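Geltano Forum > Software > Perception and planning

Overlapping plates segmented as one object, grasp pose lands on the wrong rim

tbrandvold
Posts: 101
Sun 26 April

Running Geltano on a small white hobby-servo arm with the Umness segmentation node in front of it. The task is plate to tray. With the plates apart it works. With one plate lapping over the other, the segmenter returns a single mask, the ellipse fit gets one long ellipse spanning both, and the planner puts the grasp point near the middle of the major axis. That point is nowhere near a graspable edge.

Config, trimmed:

mask_min_area: default
rim_fit: ellipse
merge_adjacent: true
approach: top_down
rim_clearance_mm: 6

I have tried raising the depth edge threshold. It splits the plates but also cuts the arm's own shadow out of the white center as a separate region, and then I get a third candidate.

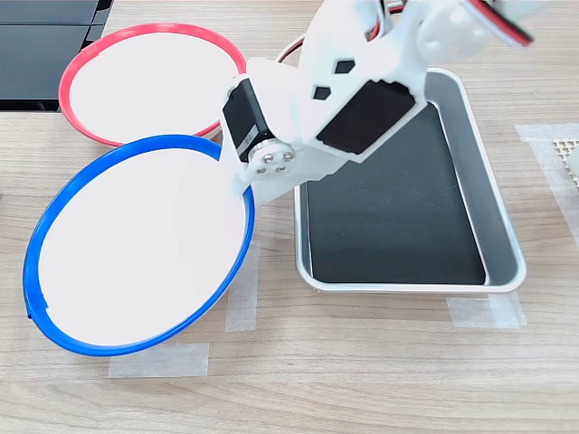 Photo: tbrandvold, bench 2

The blue rim overlaps the red one, and the arm covers the lower right of the red plate and the upper left corner of the tray. So the segmenter also loses a piece of the red rim to self-occlusion, even with the URDF self-filter on.

What are people using for this? I would prefer not to retrain.

kestrel_ops
Posts: 9

Set merge_adjacent to false first. With it on, any two masks that touch get joined before the fit, so your threshold changes are fighting the merge step.

Then look at rim_fit. A single ellipse is the wrong model for two plates. Use rim_fit: arc, which fits each color segment separately and rejects arcs under a minimum span.

tbrandvold

merge_adjacent off gives me two masks in most runs. The red one is a crescent. Arc fit on the crescent gives a center that moves between runs, enough that the gripper would come down inside the rim.

dineo_b
Moderator

The crescent is expected. You have a partial arc with one end eaten by the arm and the other by the second plate, and a circle fit on a short arc has poor radius observability. Fix the radius. If your plates are a known size, pass it as a prior and fit the center only:

rim_fit: arc
radius_prior: fixed

Also, why is the arm over the plates when you capture? Move to an observe pose, capture, then plan. The self-filter removes arm pixels from the cloud. It does not give you back what was behind them.

Dineo Baloyi

ph_lindqvist

Disagree on the observe pose as a general answer. It costs a full retract on every cycle and the plate can shift on first contact, so you end up needing a look during the approach in any case. I would keep the capture where it is and carry the estimate over from the last clear view. Løken has a tracker that does this. It holds the object pose in the table frame and only updates on unoccluded pixels.

dineo_b
Moderator

Tracking is fine once you have a good initial estimate. He does not have one. Retract once at the start, track after that. I would not put a tracker on top of a fit that is wrong at frame zero.

ph_lindqvist

Retract once, yes. I read your post as every cycle.

kestrel_ops

Separate point: there is a gap in the blue rim at the lower left. If the arc fit runs on color, that gap will split the blue rim into two arcs and you may get two plates at nearly the same center. Check max_gap.

I would also mask the tape. Translucent tape on pale wood gave me false edges on a similar table, and you have a strip that goes partly beneath the blue plate.

tbrandvold

max_gap was the cause of a duplicate I had been blaming on the shadow. Raised it, duplicate gone.

The tape stays because it marks the workspace for our calibration check. I added a static mask for it. No visible effect on the fit either way.

a_salcedo

Grasp order has not come up. Even with two correct centers, the planner will happily pick red first because its score is a function of distance to the tray and reachability. It has no idea blue is on top. In Flimia we added a precedence check: if mask A interrupts the fitted circle of mask B, A goes first. It is a few lines in the candidate filter and needs no depth.

Aitana Salcedo

kestrel_ops

That breaks if the circle fit for B is bad, and here B is the bad one.

a_salcedo

With a fixed radius it is good enough for ordering. You need to know which side of the overlap is complete, and millimeters do not matter for that. Low-cost depth on glossy plastic is worse in my experience.

tbrandvold

Results after changes: merge_adjacent false, fixed radius, one retract before the first capture, precedence check ported from Aitana's description. 9 runs, blue selected first in all of them. Red center is stable once blue is off it.

Remaining problem is placement. The tray has a flat black liner and the depth there is full of holes, so the place height comes back as NaN in 2 of the 9. Currently falling back to table height plus a constant.

ph_lindqvist

Fit the plane to the tray border and offset down. Do not sample the liner at all.

dineo_b
Moderator

The walls are reflective steel, so the border will not be much better than the liner. I would keep the constant. The tray does not change height. Please open a new thread for placement so this one stays searchable.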